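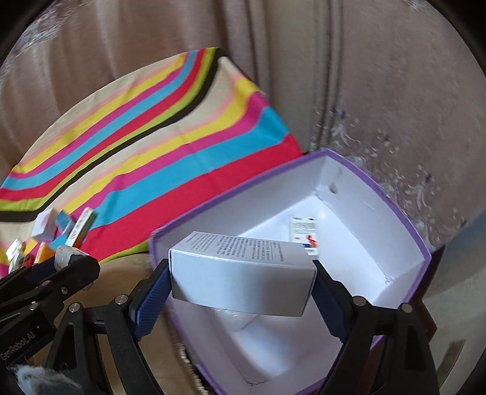

Small print is too small

My father is 81 and reads the paper every morning without trouble. He can't read the side of a packet of tablets. Neither can I in the evening, and I am a good deal younger.

Last August the chemist in Prurton asked customers to write down what they struggled with. Agustina Farías, the pharmacist, got 300 replies. Most were about the size of the lettering.

Makers say there is no room. I don't accept that. Plenty of cartons have a whole side with nothing on it, while the wording is squeezed on to another.

I read mine at the kitchen table, under the best lamp in the house, and still have to guess at a line or two. Guessing a dose is a poor way to go on.

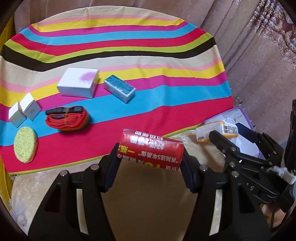
What should change

Set a lowest size for anything to do with dose, and make it one a tired person can read. Put the dose first and the firm's address last. Shops should hand over a large-print sheet without being asked for it.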